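Open Day Report: Draleck Automation, Ulberg Site
Industrial Placement and Enterprise module, second-year report

Our tutor said this report should be "in your own voice but with headings", so I've gone with headings and my own voice and we'll see how that lands. It covers the open day at Draleck's Ulberg site in January, which I went to with the rest of my project group. Our group project (the Molefe project, named after the lab we were given) is about handling small flexible packets, so this was the visit I'd been looking forward to most out of the whole list. I'd have gone even if it wasn't assessed!

Getting there and signing in

The site is on the far edge of an industrial estate and the bus drops you at the wrong end of it. We arrived at ten past nine, slightly damp, and got handed a lanyard, a pair of safety glasses and a folded map of the building that I still have in my coat pocket. There was tea. I mention the tea because we'd been told there wouldn't be any and I'd brought a flask, which I then had to carry round all day.

The safety talk was short and good. Yellow lines on the floor mean you stay behind them, yellow and black lines mean you stay behind them even if a member of staff is on the other side waving you over. Phones were fine in the demo hall but not in the workshops. We were split into groups of eight and given a running order, and ours put the big palletising cell first and the packet handling benches after lunch, so all the loud stuff was in the morning.

The palletising cell

I'm going to be quick about this one as it isn't really our subject, but it was the most impressive thing to stand next to. It's a large arm behind a fence, lifting cardboard boxes off a conveyor and building them into layers on a pallet. The engineer running it slowed it right down first so we could follow the pattern (it turns every other layer so the joins don't line up, like brickwork), and then put it back to normal speed and several of us took a step backwards without meaning to.

What I wrote in my notebook was that almost everything clever about it happens before the arm moves. The boxes are squared up against a rail, and they're all the same size, and they come one at a time. By the time the arm gets there it has a very easy life. I asked what happens when a box comes through crushed and was told that it gets pushed off to a side lane for a person to deal with. I underlined that, as it came up again later.

There was also a smaller cell next door with a suction tool picking plastic lids. The suction cups wear out and get changed as part of the weekly checks, and they let us handle an old one and a new one side by side. The old one had gone shiny and stiff round the lip. I'd never thought of a suction cup as something that ages, which sounds daft now I've typed it out.

The Stilletti gripper talk

Before lunch we had a talk on the Stilletti, which is Draleck's own two-finger gripper and the thing most of their smaller demos are built on. I'd expected a sales pitch and it sort of was, but there was a proper section in the middle on how they decide what the fingers should be made of, with a box of rejected fingertips passed along the rows. Some were soft and rubbery, some were ridged like the sole of a trainer. One was so sticky that it picked up a biscuit crumb from my sleeve and wouldn't give it back.

The speaker made the point that people adjust their grip constantly and without thinking, and a gripper needs every bit of that spelled out or learned from somewhere. They also put up a slide with the firm's plan for 2032, when they want one machine to be able to swap between product types without anybody changing the tooling. There was a bit of muttering at that. Someone behind me asked whether this included bags of salad and got a laugh, and then got a serious answer, which was that bags of salad are on the list but quite a long way down it.

Lunch was sandwiches. I spent it arguing with the others about whether our own project should drop suction altogether, and we didn't settle it.

The packet handling benches

This was the part I'd come for. The demo hall had a row of benches set up with different sorts of small goods, and the theme was how people do fiddly packing work by hand and how much of that you can pass on to a machine. The approach is to get people to do the job with kit on their wrists, so the recorded movements can be used for teaching a robot afterwards. I'd read about this kind of thing for our literature review but I hadn't seen it up close, and it's a lot more ordinary than the papers make it sound. It's people at a table sorting packets.

The job on the bench I spent longest at was coffee sachets in a clear tray. I liked it straight away because a sachet is pretty much the worst case for our project: thin, slippery and bendy, and it loves to stick to its neighbour. When you stand them up in a row they hold each other upright, but take a few out and the rest start to lean, and then the gap you were aiming for has gone somewhere else.
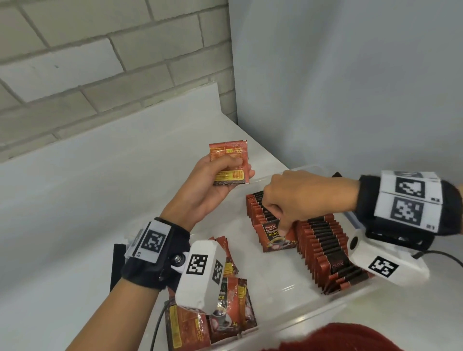 Why is a sachet harder for a gripper to pick up than a small box?

A sachet has no fixed shape, so it bends or slides when the fingers touch it, and the thin edges give the gripper very little to hold. In a tight row there's the extra problem of getting one sachet away from the next without bringing both along. A box stays the same shape whichever way you squeeze it (within reason), and you can plan the grip in advance.

I asked a lot of questions at this bench and I think I may have outstayed my welcome, but the engineer was very patient. The things I got out of it, in the order I scribbled them down:

The square black-and-white tags are there so that a camera can work out where each wrist is and which way it's turned. I'd assumed you would just need one. It's better to have several facing different ways, so that when the hand turns over there's still a tag in view.

Two hands matter more than I'd realised. Our whole project plan assumes a single arm. But if you try sorting sachets one-handed (I did, at home, with sugar packets from a café) you end up pinning the row with your little finger and it's miserable. One hand to hold or steady and one to separate is so natural that we'd left it out of our task breakdown completely.

Printing helps. The front and back of a packet usually look very different, and a person uses that without noticing to get everything facing the same way. A camera system can use it too, as long as the light is even. Shiny packets under a spotlight are horrible, apparently, and clear plastic trays are nearly as bad, because the reflections move about as you do.

I also asked how many recordings you'd need for a job like this. I was told that 600 would be a sensible first batch for one product and one tray, and that you'd want different people doing them, some quick and some slow. That number has gone straight into our project budget, where it's causing problems, as our lab booking only gives us two afternoons a week and we'd been planning for far fewer.

The have-a-go table

At the end they let visitors try driving a gripper themselves with a handheld controller. The task was to lift one tea bag out of a mug of dry tea bags. I managed it on my fourth go and was unreasonably proud of myself. The person before me got it first time and the person after me tipped the mug over, so I'm going to call that a respectable middle.

What struck me was how blind you feel. There's no sense of touch coming back through the controller, so you're judging everything by eye, and the gripper's own fingers are in the way of the thing you want to look at. I kept squeezing too hard to be on the safe side. If I'd been picking up anything squashy it would have been ruined.

What this changes for our project

I've talked it through with the group and we've agreed on some changes to the Molefe plan. We're adding a second hand to the task breakdown, even if only one of them ends up being a real arm and the other is a fixed clamp. We're going to start with the packets standing in a row and leave the loose, lying-any-old-how ones until later. Those are a separate problem, and I now think they deserve their own chapter. We're swapping our desk lamp for something more spread out. And we're going to have a "side lane" like the palletising cell does, so that if the gripper can't manage a packet it gives up and moves on, and we count that separately from a drop.

The suction argument is still open. I'm for dropping it. Two of the others would like to keep it for flat packets lying face up, and I admit they've got a point.

If I were doing the visit again

I'd write my questions down beforehand and I'd ask for the afternoon benches first, as by three o'clock everyone was tired and the last demo got hardly any attention, which was a shame (it was a little conveyor that sorted batteries, and I can't tell you much more than that). I'd also leave the flask at home. The bus back goes from the stop opposite the tile warehouse, not the one marked on the map, so anyone in next year's group should ignore the map.

My notes and the revised task breakdown are in the shared project folder under Ulberg visit.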